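Call for participants: teach a small robot to help in the kitchen
May 2023

We want people who have never driven a robot in their lives. We also want people who have, and who will grumble about our controls. Both kinds turned out for the Wander pilot and both taught us something, so we're doing it again, bigger, under the name Gilbert.

The question behind Gilbert is a simple one. If an arm learns to put vegetables in a pot purely by copying people, does it matter whose hands it copies? In Wander we trained one policy on demonstrations from 2 lab members and another on the same number from 21 visitors. The visitors were slower and messier, and they fumbled a lot. Their policy coped far better when we shifted the pot to a spot it hadn't been trained on! We'd love to know if that holds up with 1000 demonstrations, and that's where you come in.
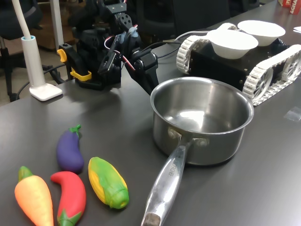
Iida Rissanen

The work is all tabletop scale: a black arm clamped to the bench, a stainless steel saucepan, a little tracked robot carrying two white bowls, and toy vegetables (eggplant, carrot, chili pepper, corn). You'll steer the arm with a hand controller, pick up a vegetable and drop it where the task card says. Some cards send it to the pot, others to a bowl. Do it your own way. We won't coach you on style, and a dropped carrot is still good data, so please don't apologise to it.

Sessions run for an hour and a half, with a break in the middle, at the Fludden building. You must be 18 or older and comfortable sitting at a desk for that long. Left-handers are especially welcome, as the pilot was short of them. The controller can be set up for either hand, and the bench is wheelchair accessible.

We record the arm's movements and video of the tabletop. Your face and voice aren't recorded, and you can withdraw your data until the end of September. You'll get a gift card for your time, plus a look at the trained arm having a go at your own task cards if you'd like to come back.

To sign up, leave your name at the Fludden front desk and mark it Gilbert. Kelly Damasceno handles bookings and will get back to you with the open times and the consent form.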